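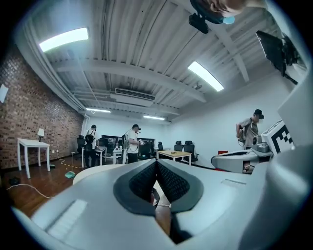
**Enum sets June release for Irkberg, with open-air preview screening**

Independent distributor Enum has released the first full trailer for Irkberg, a mystery drama set in a mountain town during the last weeks of its ski season. The film opens in UK and Irish cinemas in June and will be available to rent at home later in the summer.

Enum will also hold an open-air preview at the Plilitel showground. Gates open at 7.30 pm and the film starts at 9.45 pm, once it is dark enough for the screen. There is space for 795 people on the grass, with a separate area for those who prefer to bring their own chairs. The director and two members of the cast will take questions from the audience before the film.

According to the official synopsis:

> "When the only road into Irkberg is closed by a rockfall, the owners of a failing hotel take in a party of stranded guests. One of them says she grew up in the town. She knows the names of the streets and the hymns sung in the chapel, but there is no record of her family, and the people old enough to remember will not discuss it."

Irkberg was shot over two winters, with most of the hotel interiors built on a stage and the exteriors filmed on location above the snow line. The running time is 154 minutes, including a short overture that plays over a black screen. Cinemas have been asked to keep the house lights down while it plays.

The score was recorded with a small string group and a church organ. Enum will issue it on vinyl in an edition of 2,000 copies, on sale from the day the film opens. A digital version will follow.

The film is the first feature from production company Mizuno, which previously made shorts and a television documentary about avalanche wardens. Enum acquired the UK and Irish rights after seeing a rough cut last autumn. It plans to release Mizuno's second feature, now being written, next year.

**Tickets**

Tickets for the Plilitel preview go on sale at 10 am on the first working day of the month and are limited to four per booking. Under-16s must be with an adult. The screening will go ahead in light rain, and umbrellas are not allowed in the seating area. If it has to be called off, ticket holders can choose between a refund and a seat at a participating cinema.

The trailer and poster can be downloaded from the press area of the Enum website. Stills are available on request. Requests for interviews and review screenings should be sent to the Enum press office, stating the publication and deadline.

ENDS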